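Binier 200-pack clear bin liners, large
Reviewed after one summer, one roll and a bit
3 out of 5

I bought these because the supermarket had stopped stocking the only liners that fitted our lounge room bin, and because a box of 200 seemed like the sort of purchase that would excuse me from thinking about the matter again. I've now thought about bin liners more than at any other time in my life.

The box arrived from Turkovura in a satchel big enough for a doona, four rolls rattling about in the bottom. Each roll is held with a paper band that you tear off once and never replace, so from then on the roll unspools at its leisure in whatever drawer you've put it. Mine is in with the batteries.

Separating a bag from the roll is easy enough. The perforations are generous and I've only had one tear down the side, which was my fault for doing it one-handed on the phone. Opening the bag is another matter. The film clings to itself like a wet raincoat, and there's no printed arrow or coloured edge to tell you which end is meant to open. I rubbed the wrong end of the first one for a good couple of minutes before noticing the seam. Damp fingers help. Swearing is neutral.
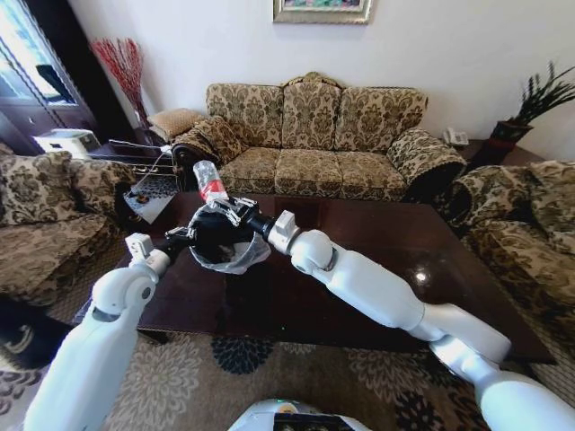

Our coffee table is the real testing ground, being where most of the household's rubbish is produced. It's dark polished wood, shows every ring and crumb, and by Sunday night it has usually collected enough drink bottles to stock a canteen. The Binier does well at this part of the job. Once it's open the mouth stretches out wide and round, so a plastic bottle with its cap still on, label and all, can go in at a slant without anyone having to aim. The old liners were narrower and bottles used to hang up in the neck. The clear film is handy too, as I can see at a glance whether somebody has slipped a banana skin in with the recycling. Somebody usually has.

There is a downside to clear film, namely that everyone else can see as well. Visitors walk past on their way to the good sofa and get a full account of our week. If you have anything to hide, or a biscuit habit you've described to your family as under control, the same brand does a white version for slightly more. I haven't tried it.

Strength is fair. The listing says "heavy duty", which I'd put down to enthusiasm. Bottles, tissues, junk mail and takeaway containers have all been fine, and I've carried full ones down the back steps without incident. A broken picture frame went through the side immediately, but I suppose it would have gone through most things, including me. They don't stretch much before they give. You get a little white stress mark, then a hole, and you have perhaps three steps to do something about it.

Then there's the fit. The packet gives a capacity and no diameter, so if your bin is round you're guessing. Ours is, and the liner goes over the rim with a fair bit to spare down the outside. I'd rather too much than too little. The Deltik liners we used before stopped short of the rim and slid to the bottom the first time anything heavier than an apple core went in, leaving you to fish for the edge with your sleeve rolled up. These stay put if you pull the overhang down properly and pinch it against the rim as you go round.
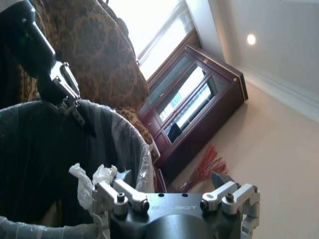
Skip that step and one side creeps inwards over a day or two. A big elastic band would fix it, and so would a bin with one of those inner retaining rings. The Hoarau bin in our bathroom has a ring and the liner hasn't budged in it, though it's far too large for the thing and bunches up at the bottom like a fallen sock.

It isn't a handsome arrangement. The spare film hangs down in wrinkles, and against dark grey it catches the light and looks like something left behind by a painter. My other half has asked whether it can be tucked under. It can, but then it comes loose, and we're back where we started. I've moved the bin to the far side of the armchair as a compromise.

No drawstring, no tie handles. You twist the top and knot it, so leave yourself a hand's width of room or you'll be taking some back out again. No scent either, for which I'm grateful. The last scented ones I bought were called something like Alpine Meadow and smelled of a taxi.

I paid 11 dollars on special, and I'd pay it again, though not the full price. It took a star off for the drawer situation and another for the mystery end. At the current rate the box should see us through to next August, by which time I expect they'll have changed the size.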